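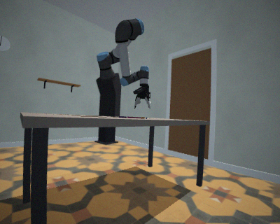

**ROBOTICS / METHODS**

# Thin Objects, Flat Tables

A pencil-like object lying flat is a hard target for a parallel gripper. The fingertips must close within a few millimeters of the tabletop, and a small height error ends in a missed grasp or a collision.

Szymon Sobczak and Gemma Parsons, who work on manipulation at Zuvex in Tukness, began on the problem in March. Their policy is trained entirely in simulation, with a six-jointed arm mounted on a pedestal behind a table. Wall color, floor pattern and lighting are redrawn for each episode. Table height is also varied — the one parameter, Parsons says, that the earlier version held fixed.

Training used 3,000 scripted demonstrations. Each starts with the gripper pointing down and the fingers open. The policy then outputs small changes in gripper position and rotation, and a separate head predicts when to close.

Over 1,000 simulated test episodes, the fixed-height policy completed 70 percent of its grasps. Varying the height raised that figure by 18 points. Most of the remaining failures involved pale objects on a pale surface, where the position estimate drifted along the long axis.

Ryan Tindall, who runs the hardware bench in Hartley, is cautious about transfer. Simulated contact between a fingertip and a rigid tabletop is stiff and clean, he says, and real tables flex. Bench trials will use the same controller with a lower closing speed.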